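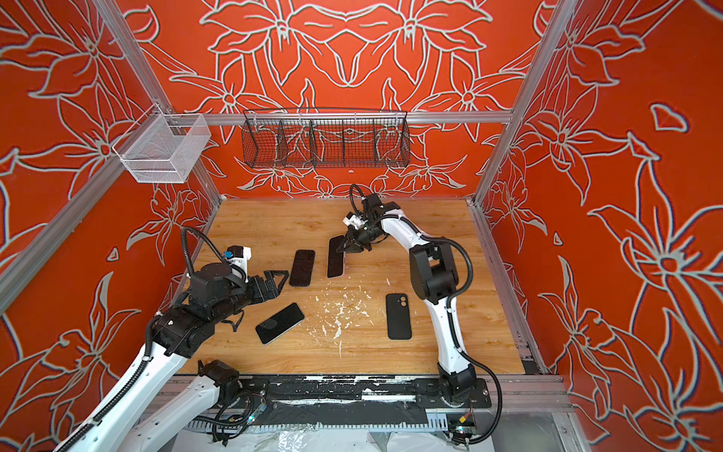
Why does a phone screen go black when you stop using it?

To save the battery. Lighting up the screen is one of the hardest jobs a phone has, so after a little while with no taps it switches the light off and waits for you.

I got that question from a reader named Sidirley, who is eight and wanted to know if her mom's phone was asleep or broken. Asleep is a pretty good word for it! A phone with a dark screen can still be listening for calls and keeping track of the time. It just isn't spending energy on a picture that no one is looking at.

Want to know what's under all that shiny black? On top there's a sheet of tough glass. Below the glass is a layer that can feel your finger. Your skin carries a teeny bit of electricity (don't worry, you can't feel it), and that layer notices exactly where you touched. Try tapping with the corner of a thick wool mitten and probably nothing happens. Then try your bare finger and off it goes.

Under the touch layer are the pixels. Pixels are dots of colored light, and they're so small that you'd need a magnifying glass to see one. Each dot mixes red, green and blue. Turn up all three and you get white. Turn them all off and you get black, and then the glass is so dark and smooth that it works a bit like a mirror. I have checked my teeth in mine more than once.

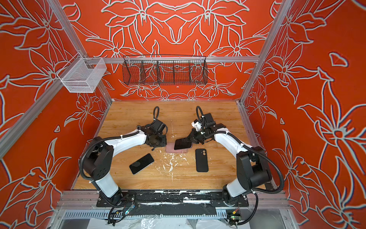 Now flip a phone over in your mind, because the back is my favorite side. That's where you'll usually find the main cameras, and plenty of phones have more than one. Why would you need two? Well, a tiny camera can't stretch its lens out the way a big one can. So phone makers often put in one camera for ordinary pictures and another for fitting in something wide, like your whole soccer team, or for getting closer to something far away. The lenses need a little room, so they often stick out in a bump.

My friend Corey Lowther fixes phones, and I asked him what breaks the most. "Screens," he said, before I'd even finished asking! He told me he fixed 43 of them in September. Glass is hard, but it doesn't like to bend, and a corner hitting the sidewalk gives it a nasty knock.

A case helps with that. The soft kind squishes a tiny bit when it lands, so the phone inside stops more gently. Cases come in every color you can think of, too, which is handy when everybody's phone is black and they're all on the same table. Mine is green with a frog on it, and I have never once picked up the wrong phone.

Try this one at home, with a grown-up's okay. Put a phone to sleep and hold it under a lamp, then tilt it slowly until you find the lamp's reflection. Now wake it up and look again. Is the reflection easier or harder to see? Write to me and tell me what you found.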